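Notebook > Kitchen Props > Table Layouts

Table layout, second go
May, late morning. Posted by Lăcrămioara Marinescu

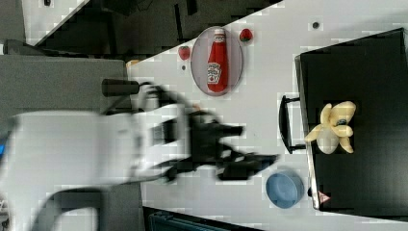 Ketchup on the oval plate, a strawberry to either side, banana up on the black case, blue bowl down by the table edge.

Okay, so second layout on the white table, and I like this one a lot better than the first! Last time I lined everything up like a shop window and Gemechu said it looked like a toddler's birthday, which stung a bit (fair, though). Today I just put things down where my hand wanted to put them and then made myself leave them alone.

The gray plate with the reddish-brown rim is my favorite thing in the props drawer right now. It shows up so nicely against the white, where the plain white saucers just vanish. I have the ketchup lying on its side on it, label up. Standing, it took over the whole table and went over every time somebody leaned in for something, so lying down is how it stays until I hear a good argument.

Strawberries: both red, and I keep wanting to push them closer to the plate. Leave them! Bereket wants them in the bowl for the next layout, and I think he's right, the light blue would look great with the red. Try that first thing.

The toy banana is the peeled one, with the peel splayed out like petals. I'd been hunting for the Tasham one and found this at the bottom of Drovex box 33, under the pot holders. Pretty pale for a banana, but on the black case you really can't miss it. I do wonder if the case is doing too much, it's a big dark slab on that side with the silver trim on it, and it makes the bowl look tiny. Eoin says keep it, he likes having something with a bit of height. We went back and forth until lunch and I wrote down "keep for now."

Table needs a proper wipe. There's a dark spot under the left strawberry and another little dot up past the case, and I went at the same sort of marks last week with dish soap and got nowhere. Dagim has some Kendotov cleaner on the bench by the sink, so I'll ask before I use half the bottle again.

To do:
- bowl version, strawberries in, banana back on the table
- swap the oval plate for the round one, see if I miss it (I will)
- new label for box 33, the old one says "cups"
- give Eoin his tape back
- supply form 2135 for more drawer liners, still on my desk

Stopping there, Gemechu needs the sink.

2 comments | 5 shares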